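Small things on the black cloth
Gallery page, Mosquera study corner

Since May I share a study room in Clelgate, and the table there has collected many small things. Before we make the shelf order new, I wanted to keep a record of them. The old list from Wastix has 182 entries, which is too much for one page, so I show only my favorites. The teapot is cream-colored and small, with a curved handle. It has no lid, and I like it this way. 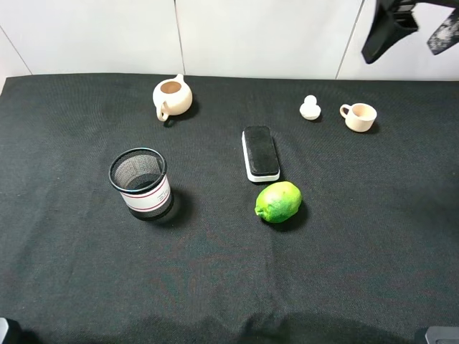
Can I use black cloth for my own table gallery?
Any plain dark fabric will do, and it does not have to be ironed perfectly. Ours is 200 cm long and was the cheapest in the shop.

Desk things and kitchen things

I never liked to separate the two kinds. A black mesh pen holder can stand near a teapot, and a lime can lie by the whiteboard eraser – for me this is how a shared table looks in normal life. The lime goes back to the kitchen in the evening, the eraser goes to shelf 19.
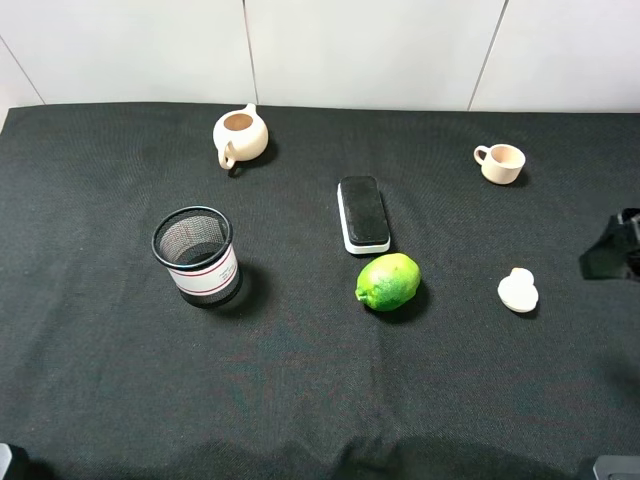
The small white figurine

My favorite piece of all. The eyes are closed, two thin curved lines, and over the face goes a band in orange and yellow. I can't decide if it sleeps or smiles. In the Puvex box there is a place for it between two layers of soft paper, but most days it stays out on the table. 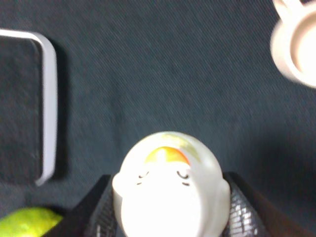 Next page

The shelf by the door, with 6 more pieces. I will add it when the labels are written.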